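Oct 21, 2025

Up before it was light. Wrote until the heat came on and then stopped, which is the wrong way to do it, but the noise from the pipes always makes me get up and check things. Got the ferry chapter to the point where Anselm has the letter in his coat and hasn't read it. He has now gone four chapters without reading it. I used to think this was tension. Reading it back this morning I think he just looks lazy.

The trouble is that I know what the letter says and have known since spring, and I don't like it anymore. His brother asks him for the house. When I first thought of that, it seemed enough. Now I've put Anselm on a boat, in a boarding house, in a church basement and at a funeral, all with this envelope on him, and a reader is going to expect more than a house. So either the letter has to get bigger or the carrying has to get shorter.

Tried it with the letter opened on the first page. Wrote it out longhand. He reads it standing at the mailbox, folds it, goes in and makes eggs. I liked the eggs. After that I had nothing for him to do, and I sat there for a good while and then did the dishes.

Kohei Kikuchi called before lunch about the pages I sent him. He had read them on the train and had written on them, and he read me his notes one after another without much in between. He thinks the town is the best part. He thinks Tolmont should be in the first line and that I keep holding it back. He doesn't believe the aunt. I said nobody is supposed to believe the aunt, and he said no, he doesn't believe there is an aunt, he thinks I needed someone to say the thing about the well and so a woman came in with a tray. He's right about the tray. She comes in with it in every scene. I went through with a pencil afterward and she never puts it down anywhere.

He also asked how long the whole thing is going to be. I said up to 100 pages. He said that was no length at all, too long for a magazine and too short for anybody else. I know this. Trakden takes long pieces, or did, and I had been planning on them without telling him, so I told him. He said their reading window closes in November. I had it in my head as later. I've written it on the calendar now, in pen.

Took my walk after the call. Down to the reservoir and back by the road, because the path is all mud. Thought about the aunt most of the way. If I take her out, the well goes too, unless Anselm finds it himself, and if he finds it himself then he has to look in. I don't want a scene where a man looks into a well. Every possible version of that has been written. He could hear about it from the ferryman. But the ferryman only has the one conversation and it's full already.
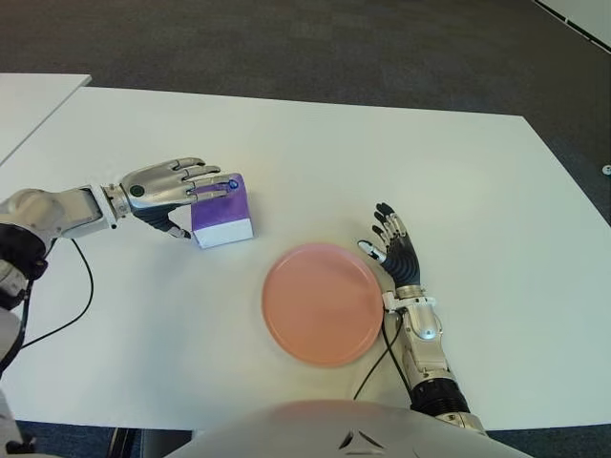

What I might do is give the ferryman the aunt's lines and see whether anything breaks. He'd say them differently. She says, "Your father would not drink from it." He would say something like, "They drank from the creek, your people." I like that more. It puts the family at a distance, and it lets Anselm be the one who has to work out what it means. It also gets rid of the tray.

Ate late. Soup from the freezer, the last of the barley. It needed salt.

In the afternoon I typed up what I had and cut as I went. Out went the paragraph on the rope, which I've moved to a different place in every draft and which has never belonged in any of them. Also cut the dream. I had kept it because it took me a week to write. It's a decent page. I put it in the folder with the others, and the folder is getting to be longer than the book. I looked through it for a bit, which was a mistake. There's a page in there about a man ironing that I have no memory of writing. I don't know whose story he was in.

Did the count at the end: 40 pages that I'd show to someone. It was more than that yesterday. Still, these ones hold together when I read them aloud, or they do until the boarding house. At the boarding house I can hear myself explaining. "He was the kind of man who" – I had that phrase on consecutive pages. Marked them both. I'll fix them when I know what kind of man he is.

Read for an hour before supper, a library copy of somebody's collected stories that is due back and has been due back. There's one in it where nothing happens except that a girl waits for her father outside a bank, and he comes out, and they go home. I read it over again to see how it was done. As far as I can tell it's the coat. She is holding his coat the entire time, and she gets more and more worried about keeping it off the ground, and by the time he comes out you're so worried about the coat you've forgotten to be worried about him. Then he takes it from her and you look at him. I wrote this down on an index card and then saw that Anselm has a coat too, with a letter in it, and I have never once let him take it off. Where does he sleep? What does he do with it at the funeral, when it's supposed to be hot out?

So that's something. If he takes the coat off, then somebody else could be near it. At the church basement, say, there's a row of hooks and he hangs it there along with everyone's. He'd be listening to the speaker and thinking of the hooks. I started a version of this on the back of the card and ran out of card. Continued on the gas bill envelope. Must not throw out the gas bill envelope.

I don't want the letter to be stolen. That would be a plot. But he could take the wrong coat home. Or he could think he had, and feel in the pocket on the street and find it there after all. I think that might be as close as he comes to reading it. He'd have his hand on it and be glad, and he wouldn't know why he was glad when he has been wishing it gone for 3 chapters. I'm not sure about glad. Put it down for now.

My sister called, nothing new with her. The roof people came and gave her a price and she's going to ask someone else for another. She asked how the writing was, and I said I'd lost some pages. She thought I meant I had misplaced them and told me to look in the car. I let it go.

Wrote to Kohei afterward and said he was right about the tray and that I was taking the aunt out. I did not say anything on Tolmont being in the first line. I want to try it first without having agreed to it. Tried a few while the kettle was going:

"In Tolmont the mail came by water."

"The ferry to Tolmont did not run in the rain."

"Anselm had been told that Tolmont was smaller now."

The last one is the most like the book. The first one is the best sentence, and I distrust it for sounding like the start of something. It might do as the end of a chapter. I've copied all of them out on a clean sheet and will see which one I can still stand in the morning.

Library book to go back tomorrow. Buy salt, barley, stamps. Start with the hooks.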